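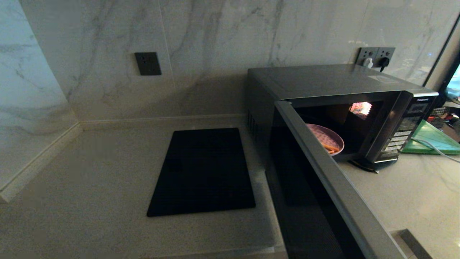
Project report: kitchen helper arm, part two (what to spend the money on)
2 Mar 2023

When we pitched this project I thought the budget page would take me an afternoon. It took most of the semester! We had $3000 from the department for a robot that can heat up a plate of food in an ordinary kitchen, and I was the one who said "I'll do the spreadsheet", so this part of the report is mine.

The arm was always going to be the big one. We got quotes from Orik and Bostari. The Bostari arm is lovely (really smooth, and it reaches further), but it would have eaten the whole budget before we'd bought a single cable. The Orik came in at $1730 with the controller and a basic gripper, so that's what we went with. I still look at the Bostari brochure sometimes.

The microwave job is what drove nearly everything else on the list. A side-opening door swings through a big arc, and the arm has to stay out of its way and then get back in front of the cavity without clipping the door. That meant planning for a mounting stand on wheels, so we could shift the base along the bench. Daneshvar makes one that fits the Orik bolt pattern and we've put it down for May, when the second half of the money comes through.

Then there's the small stuff, which I badly underestimated. Spare fingertips from Skatari are $10 each and I'd budgeted for one pair. Plastic plates are slippery little things and we want a grippier rubber for them, so I've set aside $100 for fingertips alone. Power was another one I forgot. Kitchen outlets fill up fast once you've got an appliance plugged in, and the controller, the laptop and the camera all want a spot too, so a decent power board went on the list.

We're not buying a microwave. Any normal kitchen one will do for our tests, and I'd rather keep that money for repairs.

Still to sort out: shipping on the stand, whether the warranty covers student use, and a cover for the controller so nobody splashes soup on it. I've left those rows yellow in the spreadsheet.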